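How to fold a fleece on the bed

A bed gives you more room than a chest of drawers and is kinder on your back. Pull the sheet tight first and brush off any crumbs or hair, as fuzzy fabric picks up everything.

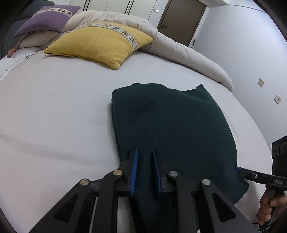
Lay the garment face down and smooth it from the middle outwards. Bring each side in towards the centre, then fold up from the bottom. Thick cloth won't give you a sharp edge, so aim for straight sides. The left side of the green one on the off-white sheet is nearly straight, with the layers stacked up. The lower right corner still flares out and wants tucking under.

Press down with a flat hand and store with the fold facing you.

Posted by Paloma Haddad, 30/07/2019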